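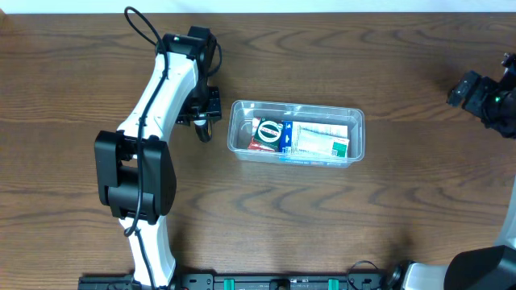 Rechercher dans le site OK

Contrôle avant essai — comparaison des pinces Kandeo et Silness
Poste à deux bras, 26 March 2021

1. Rail de fixation : serrage vérifié. Conforme.
2. Câbles : mou suffisant au poignet en extension complète. Conforme.
3. Arrêt d'urgence : testé sur chaque bras. Conforme.
4. Ouverture des doigts : écart gauche/droite hors tolérance après 448 cycles. À reprendre.
5. Contrôleur Wei : limite d'effort réglée à 30 N. Conforme.
6. Objets d'essai : sachet souple, flacon à bouchon strié, petite boîte verte, bac plastique transparent. Le sachet froissé reste le cas défavorable — prise par le bord serti à essayer en premier.
7. Caméra de poignet : les deux doigts doivent rester dans le champ, pince ouverte.

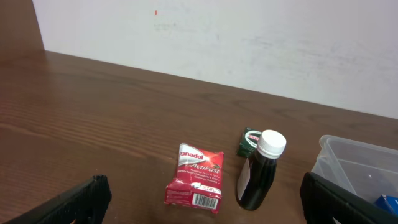

Marit Berge demande que le point 4 soit levé avant toute comparaison : selon elle, un défaut de centrage fausse les prises sur flacon, et les 59 essais déjà saisis sont à refaire.

8. Reprise du zéro, fiche 1829 : en attente.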